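Home Help > Cooking > Cookware and Pots

Rice boils over every time unless I leave the lid off

Asked by Priltow
Viewed 1,922 times

I cook long grain white rice on an electric stove in a small pot with a lid. Every time I put the lid on, the starchy water foams up, lifts the lid and runs down onto the burner. If I leave the lid off it doesn't boil over, but the rice comes out hard in the middle and scorched on the bottom.

I use one cup of rice to two cups of water, bring it to a boil, then turn it down to 4 (the dial goes to 6). I have tried a wooden spoon across the top and it did nothing. I don't want to buy a rice cooker because there is no counter space left. Is it the pot, the rice or me?

3 answers

Answer from Forevent (marked as helpful)

Mostly the heat, and a little bit the pot.

Electric burners hold their heat for a long time after you turn the dial. When you go from a full boil down to 4 and put the lid on right away, the burner is still close to where it was, so you are boiling hard in a closed pot. Starch makes the bubbles strong, they stack up, and out they go. On my stove 4 is also too high for rice even once the burner has settled. I use the lowest mark.

What I do:

Rinse the rice in a bowl until the water is only a little cloudy. That gets rid of the loose starch. Drain it well, or you end up with more water than you measured.

Bring it to a boil with the lid off. Stir once so nothing is stuck to the bottom.

Slide the pot off the burner, turn the dial to low and wait a minute or two. Then put the pot back and put the lid on.
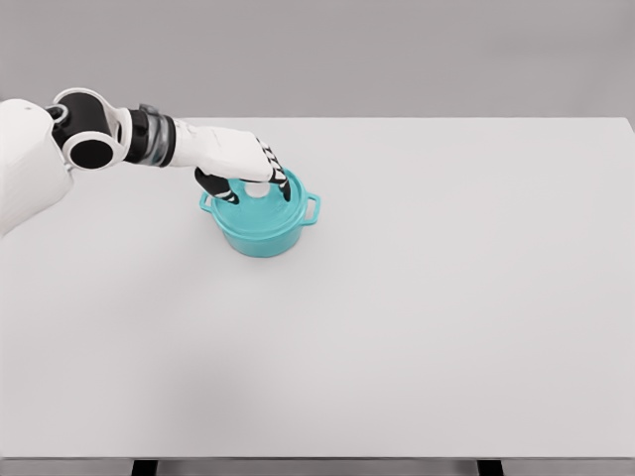

Leave it for 15 minutes without lifting the lid. Then turn the burner off, move the pot to a cold one and leave it covered for another 10. The hard middle you are getting is from steam escaping, so the resting time matters as much as the cooking time.

As for size, the rice and water together should fill the pot no more than halfway before you start. If yours is closer to the top than that, cook less rice or use a bigger pot. Two cups of water is also a bit much for one cup of rinsed rice. Try one and three quarters -- you can always add a splash if it looks dry.

Answer from Cerkus

Butter. A teaspoon in the water. My mother did it and I have done it 100 times, no foam. Oil works too but doesn't taste as good.

Answer from Ghiță

I gave up on the lid method and cook it like pasta. Big pot, lots of salted water, boil it with no lid for 11 or 12 minutes, taste a grain, drain in a fine strainer. Put it back in the empty pot with the lid on and the heat off for 5 minutes so it dries out. It uses more water but I don't have to measure anything. Brown rice takes closer to 30.

If your lid has a little steam vent, check that it isn't plugged. Mine was full of dried starch.

Comment from Priltow

No vent on mine. Rinsed it and used the lowest setting last night and it stayed in the pot. Still slightly wet at the bottom, so I will try less water -- thanks.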